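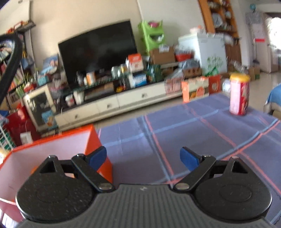

Attachment 1 – living room, open box on the left, TV cabinet at the back

Ticket 3737
Product: Pludell long fruit box, orange with white inside
Seller: Gokholm
Order: 1807
Opened by: Celina Chmielewska
Status: Open, then Solved

Sunday, February 1, 2026

The fruit in the box keeps going soft at one end. I bought the box in January to keep citrus in over the winter and I have filled it three times. The first two times the tangerines at the bottom of one end had gone soft within a week, and one had mould on it. The other end was fine both times. I have been leaving the lid off as the leaflet says. I would like to know whether the box is faulty or whether I am storing it in the wrong place.

Reply from Gokholm support

Thank you for getting in touch. Please let us know:
– where the box is kept and whether there is a heater near it
– whether you wash the fruit before it goes in
– what is in the box besides tangerines
– whether the soft fruit is always at the same end

Customer reply

The box lives in the living room. It has been at the left end of the TV cabinet, with the short side to the radiator pipe. I can't put it on the cabinet itself, the top is full of cartons and boxes, and the freezer lid has things on it as well. The bookcase shelves are taken up with ornaments. I don't wash the fruit first. It is a mix, whatever the Trakham market has that week. The soft ones are always at the pipe end.

Reply from Gokholm support

The pipe could account for it, but please check the fruit before you move the box. Take everything out, lay it on a cloth and press each one lightly near the stalk. Anything that gives should be used first and kept out of the box. Then wipe the inside with a cloth wrung out in warm water and a spoonful of vinegar, and leave the box open until it is dry. Please don't use bleach, it marks the white.

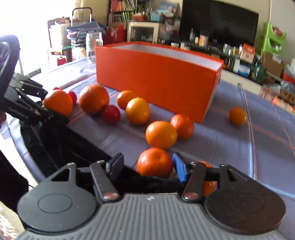 Citrus of different sizes doesn't pack well in a long box, and I think that was half the trouble. The small fruit works its way down between the big ones and then sits there with no air around it. Once it was spread out on the cloth the difference was plain to see. The big dark orange with the mottled skin makes the little red fruits next to it look tiny. I had been tipping them all in together. I pressed every one as you asked. The mottled one is firm, so I take it that is just the skin. Two of the tangerines gave a bit and went into the kitchen for juice.

What I did after that:
– wiped the box with the vinegar water, dried it overnight
– put a folded tea towel along the bottom
– big oranges in first, one layer, stalk end up
– tangerines on top, not touching the sides where I could help it
– small red fruit in a separate bowl
– moved the box to the table, away from the pipe

Is the tea towel all right or should it be paper?

Reply from Gokholm support

A tea towel is fine if you change it each time you refill. Paper is easier if something leaks. One layer of large fruit and one of small is as much as we would put in this box. Please turn the fruit every couple of days and tell us how it looks after a week.

Customer reply

One week on. Nothing soft at either end. One tangerine has gone a little dry near the stalk but it peeled and ate fine. I have swapped the tea towel for kitchen paper. My neighbour Mrs Zawadzka has the same box and keeps hers on an unheated landing, same result. You can close this.

Closed by support. Cause: heat from pipe, mixed sizes packed too deep. No replacement sent.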